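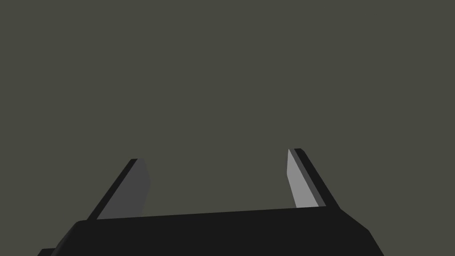
Category: Support > Simulation > Known faults

Wrist view fault in Toltemetti: questions and answers

What is the fault?
In some episodes the arm loses the table. The wrist view then shows only the gripper and a plain background, and the log continues to write steps as if the task is normal. We call it a "blank run". Rocío Olmedo reported it first, in August. 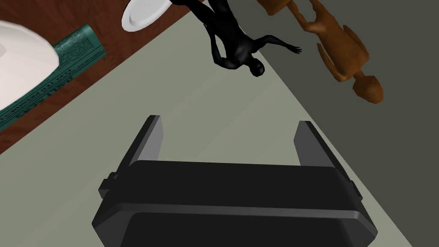
Wrist view with the fingers open; bowl, plate and rolled magazine on the tabletop at upper left.

How many episodes are affected?
We checked 3,055 episodes and 400 of them had blank steps. Please do not use these for training before you filter them.

What is the cause?
We know one cause for sure. When the planner receives an empty target, it takes the last joint limit as the goal, and the wrist turns away from the table. Vinh Đặng is still looking at a second possible cause in the reset script.

Does the program give an error?
No. The gripper reports "open", and this is a correct value, so the check is passed. This is the reason why the fault stayed a long time without notice.

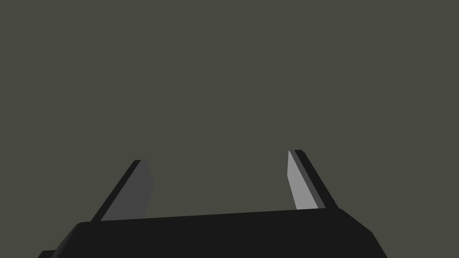 Wrist view with open fingers and only plain background behind them.

Can it happen on the real arm?
The planner is the same, so you must suppose yes. Until you have installed the patch, keep the speed limit on and stay outside the cell while the arm is moving. Do not switch off the joint guard.

How do I find the blank runs in my data?
Run the filter tool from the Marti folder. It marks every episode in which the target field is empty for more than 2 steps.

Who can I write to?
Albane Guillot for the filter, Gerrit Wouters for the real arm.

Related articles
Joint guard: how to set the limits
Reset script stops at step 1,608
Moving your episodes from Allavano to Toltemetti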